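7.2 Shelf tasks in the Zorden simulator

1. Load the kitchen file and wait until the arm is in home position.
2. Set the joint speed to 7 percent for the first run.
3. Start the reach. The gripper must go in past the side panel of the cabinet.
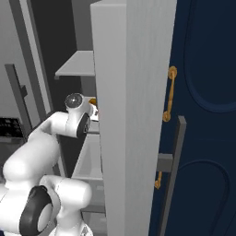 Tibor Orbán remarks that the speed can be raised after the first clean run – he uses the low value only for new cabinets.

Caution: Do not change the shelf height during a run. Press Stop first.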